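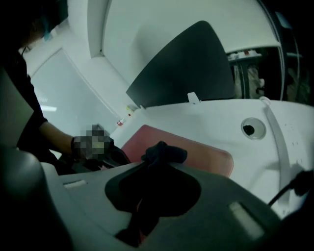

Does the gripper really have to let go that slowly, one reader of our Ferkutton club page wanted to know. Yes, it does! Close it on the black cloth, carry it over to the pink pad, then open a tiny bit at a time (I wait 500 milliseconds between steps). My first tries at Drornholm were way too fast and I had to redo a whole afternoon. Save each run before you start the next one, and write the run number down. I'm on 449 now.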